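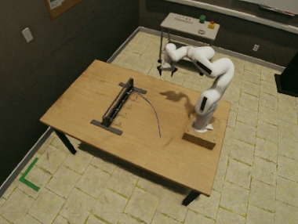 4.2 Gathering the examples

Figure 3. The simulated room we used for the cable task. The arm stands on its block at the right end of the table, the rack is on the left half, and one end of the cable is loose on the wood.

I'll be frank about how this part of the work went, because most papers I've read give the gathering of examples two lines and then rush off to the learning (I've done it myself!). We wanted a set of examples of an arm picking up the loose end of a cable and bringing it back to the rack, and we wanted all of them made by people, by hand, with no scripted moves mixed in. Everything was done in Plikarance, the simulator our group has been building on for a while now, and the episodes were stored with Daza, our logging tool.

We ended up with 528 episodes that we were willing to train on. The first 200 came from Agustina Maldonado and me, taking turns at the controller, and they are a bit of a mixed bag. I tend to swing the arm wide and come down on the cable from above. Agustina goes in low and slides along the table, and she is a good deal quicker than I am. We did wonder whether to pick one style and stick to it, and we had quite a long argument over that, but in the end we kept both and tagged each episode with the person who made it. Emiliano Ibarra and Hipólito Arancibia made the rest once the controls had settled down.

Every episode starts with the arm in a resting pose, leaning back over the far side of the table with the fingers a little open. I'd started out with the gripper parked right above the rack, and that was a poor choice: the learner hardly had to travel at all, and then it had no idea what to do if it drifted off. With the resting pose well out of the way, each example has a proper approach in it, and the approach is where most of the trouble is. Between episodes we changed the curve of the cable and how far it reached across the table. The rack was turned a little each time too, though it always stayed on the left half.

The room got more care than you might expect. Krishnamoorthy Suvarna dressed it with the sort of clutter a real lab has: a side table against the back wall with a few bits on it, a cork board, a whiteboard, a strip of green tape on the floor. None of it matters to the task. We left it in for every episode and shifted the light about, so that the shadow of the arm fell on different parts of the tabletop. Early on, with the light fixed, the policy seemed to be using that shadow as a guide to its own height, and it fell to bits as soon as we moved the lamp. The cable is dark and thin, and so are some of the marks in the wood near the rack, so we kept those marks as well. I was all for a clean white tabletop and was outvoted, quite rightly.

An episode was thrown out if the cable passed through the rack (the contact model still lets this happen now and then, sorry to say), if the person gave up, or if the recording had a gap in it. We did not throw out slow or clumsy ones. Fumbles followed by a second try were kept whole, and we marked the moment the second try began. Two of us looked over each episode before it went in, and where we disagreed Ulises Sosa had the final say.

The set was frozen on March 22, 2025 and nothing has been added to it. Section 4.3 covers how we split it for training, and the settings for the contact model are in the appendix.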